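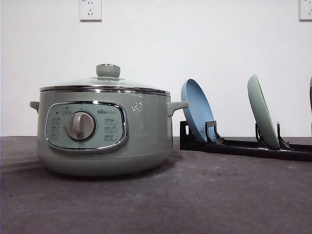 一人暮らしの冬、鍋つゆを市販品なしで作るコツを教えてください

投稿者:ねぎ多め
2021年12月17日

この冬から鍋にすっかりはまってしまい、週に四回は鍋です。飽きないどころか、次は何味にしようかと昼休みから考えているくらいで、我ながら楽しいです!

ただ、つゆはずっと市販のストレートパウチに頼っていました。一袋が三、四人前なので、一人だとどうしても余ります。残りを冷蔵庫に入れておいて翌日また同じ味、というのが続いて、そろそろ自分で作れるようになりたいと思いました。

先週、昆布と醤油とみりんで寄せ鍋風に作ってみたのですが、食べ始めは薄くてぼんやりした味、後半は煮詰まってしょっぱい、という結果でした。白菜からかなり水が出たのも関係しているのでしょうか。

知りたいのは次のことです。

・一人分の水と調味料の割合
・最後まで味が濃くなりすぎない方法
・同じ材料で味を変えるアイデア

家にあるのは昆布、かつお節、醤油、みりん、酒、味噌、鶏がらスープの素です。辛いものは少しなら平気です。卓上の小さい電気鍋で、煮ながら食べるスタイルです。よろしくお願いします。

Melur Wibisonoさんの回答

週四の鍋、いいですね!私も十一月から三月まではほとんど鍋で暮らしているので、うれしくなって長めに書きます。

まず基本の割合です。だし15に対して醤油1、みりん1。これだけ覚えておけば寄せ鍋はだいたい決まります。一人分なら、だし450ml、醤油大さじ2、みりん大さじ2です。薄味が好きなら醤油を少し引いて、塩をひとつまみ。私はここに酒を大さじ1足します。

だしは、夜に麦茶用のポットへ水1リットルと昆布10gを入れて冷蔵庫に置くだけで十分です。翌日の夜にはちゃんと昆布だしになっていますし、二回分使えます。かつお節を効かせたい日は、昆布だしを小鍋で温めて火を止め、ひとつかみ入れて二分待ってからこします。お茶パックに詰めてしまえばこす手間もありません。

白菜の水の件、ねぎ多めさんの想像どおりだと思います。対策は入れる順番です。芯の部分を最初に入れて、つゆと一緒にしっかり煮ます。葉は食べる直前に少しずつ。最初に芯の水分が出たところで味見をして、そこで醤油を決めると「食べ始めが薄い」が起きにくくなります。

後半しょっぱくなるのは、食べている間に水分が飛んでいるからです。味をつけていない昆布だしを200mlほど別に取っておいて、減ってきたら注いでください。お湯でもできますが、だしで割るほうが断然おいしいです!それから、具が煮えたら保温か弱にしておくこと。ぐつぐつさせ続けると、豆腐にもすが入ります。

味変はこのあたりが気に入っています。

みぞれ:大根おろしをたっぷり。豚バラと相性抜群です。
味噌バター:醤油を小さじ1に減らして味噌大さじ1と半分、仕上げにバターひとかけ。鮭がおすすめ。
鶏塩しょうが:鶏がらスープの素小さじ2、塩少々、しょうがの千切りを「多いかな」と思うくらい。
豆乳ごま:だしを半分にして、残り半分は無調整豆乳。豆乳は最後に入れて沸騰させないでください。分離します。
カレー:二日目に余ったつゆへカレールウをひとかけ。うどんを入れると最高です。

締めまで食べるなら、つゆが煮詰まっていないかだけ気にしてください。雑炊はご飯をざるで一度洗うとさらっと仕上がります。卵は火を止めてから回し入れて、ふたをして一分です。

長くなりましたが、楽しい季節なのでぜひいろいろ試してください。

白だし派さんの回答

白だしを一本買えば全部解決します。水で薄めるだけ。倍率は瓶に書いてあります。
あと、春雨を入れるとつゆを吸いまくるので、その日は多めに作ったほうがいいです。

こたつの住人さんの回答

前のお二人と少し違うやり方ですが、つゆを薄いまま作って、つけだれで食べるのもいいですよ。うちはずっとこれです。

鍋の中は昆布と水と酒だけ。手元の小鉢にポン酢、ごまだれ、醤油と柚子胡椒など好きなものを用意します。つゆに塩気がないので煮詰まってもしょっぱくなりませんし、一回の食事で二つか三つの味が楽しめます。鱈や牡蠣のときは特に合います。

ポン酢も簡単に作れて、醤油と柑橘の汁を同量、みりんを半量(みりんは先に煮切ってください)、昆布をひとかけ入れて一晩です。この時期は柚子が安いので、皮は刻んで冷凍しておくと長く使えます。ただ、柚子だけだと香りが強いので、私はみかんの汁を少し混ぜています。

ねぎ多めさんからの返信

ありがとうございます!さっそく昨夜から昆布を水に浸けておいて、今日は鶏塩しょうがにしました。しょうが、思いきって入れて正解でした。足し用のだしを横に置いておくだけで、最後まで味が安定して感動しています。

白だしも気になるので、忙しい日用に買ってみます。週末は鱈を買って、つけだれ方式でやってみるつもりです。みかん入りのポン酢も作ります!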